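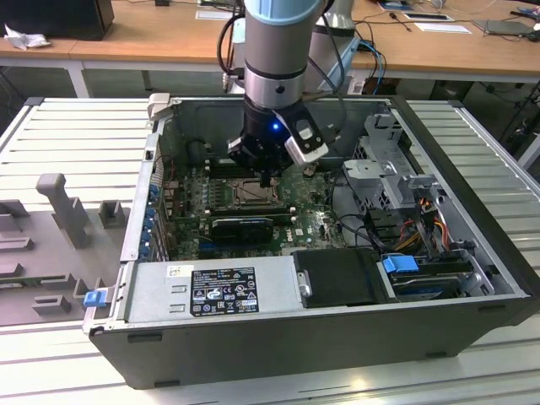

Side panel off. Heatsink off. Okay.

She had until the shop closed at eight and it was already past five, and the Dell was the last one on the bench. The last one from Nollholm, anyway. The others had gone out to the hallway in a stack, wiped, stickered, done. This one wouldn't go because her father had typed on it.

Not that anybody at Iyamu knew that. Iyamu Recycling bought office clearances by the pallet and the pallet from Nollholm Marine Supply had come in that morning, shrink wrapped, with a packing sheet that said TOWERS, MIXED and a total at the bottom, $1,309. She'd read the sheet twice. Nollholm. He had done their books for most of her life, in a back room with a window onto the boatyard, and she used to sit under the desk with her feet against the computer because it was warm.

A different computer, back then. Probably. But later there was this kind, black, with the blue bits inside, and he had let her open it the summer she was home from school. You pull the latch here. You don't force it. He had big slow hands and he was never in a hurry, which drove her nuts.

How did she know it was his. She didn't, at first. She'd booted it that morning like the rest, just to see if it would post, and the login screen came up with the last user still sitting there. His initials and then the number he used for everything, the garage, the bank, the voicemail. 2609. She said it out loud. Then she shut it down, too fast, held the button, and carried it to the end of the bench and left it till last.

The rule was simple. Drives go in the Lirnex box. The Lirnex box goes to the shredder truck and you get a certificate back, one sheet, signed, and the customer gets a copy. Two thousand dollars' fine if a drive walks out, or more, she couldn't remember, it was on the poster. Processor goes in the tray, memory in the other tray, boards in the crate. She'd done it so many times that she could do it thinking about dinner.

The socket looked so small with nothing on it. All that fan and metal just to keep one little square from cooking.

Phone buzzed. Her brother. Are you coming or not

Coming, she typed. Then erased it. Then typed it again and sent it.

They were supposed to be going through the house. That was tonight, that was the whole thing, the realtor wanted it empty by the end of the month and they had been not doing it since September. Boxes in every room, half full. Her brother was good at it, he threw stuff out like he was bailing a boat. She would pick up one thing, a tape measure, and be gone for twenty minutes.

And now here was the computer. Of all the places.

She got the memory out. Click, click. It came easy, you don't force it. She set the sticks in the tray and stood there with her hand on the edge of the case.

What would even be on it. Invoices. Rope, paint, shackles, rope. Spreadsheets with the columns colored in that awful green he liked. Maybe the letters he wrote at lunch to the county about the culvert, she knew about those. Maybe a folder with her name on it and nothing in it but a scan of her birth certificate. Maybe the picture of the dog. Maybe nothing, maybe they had wiped it when he left and given it to some kid in the front office who never even bothered to change the login.

It would fit in her coat pocket. It would fit in there fine.

Ten minutes. The supervisor was out front on the phone with Vurby about the pickup, she could hear him doing his laugh. Vurby always sent the truck late and he always laughed about it. He wouldn't look in the box. He'd look at the sheet, and the sheet had a line for every machine and a place for the drive serial, and she was the one who filled in the serials.

She took hold of the blue handle.

She thought about her father's back room and how he locked the file cabinet every single time he went for coffee. Every time. There was no one else in the building half the time, just gulls. It's not mine, he'd say, if you gave him a look about it. It's other people's business in there. And he'd put the key in his shirt pocket and pat it.

Well, damn it.

The drive slid out. Lighter than she expected, they always were. She turned it over and copied the number onto the sheet, slow, all of it, in her best handwriting. Checked it. One of her eights looked like a three so she went over it. Then she walked to the Lirnex box and lifted the lid and put it in with the others. It didn't make much of a noise.

She came back. The rest was just a shell now, wires and metal. She unscrewed the supply, bagged it, stripped out the board. Fifteen minutes, tops. Then there was only the case and the side panel leaning on the leg of the bench, and when she picked up the panel to fit it back on she saw the inside of it, the part that faces in, that she'd set down that afternoon without looking.

Pencil. Small, down in the corner, his square capitals.

FILTER CLEANED. And under it a date, and another date, and another, all the way down, years of them, with a little check by each one. Some were smudged. Near the bottom it said HELPER and then an arrow and then her, the scribble she used to sign with that summer, two loops and a line.

Cases went in the metal bin. Cases weren't anybody's busines. Cases didn't have a line on the sheet.

Her phone buzzed again. She put the panel under her coat, flat agianst her ribs, cold right through the shirt, and went to find her keys.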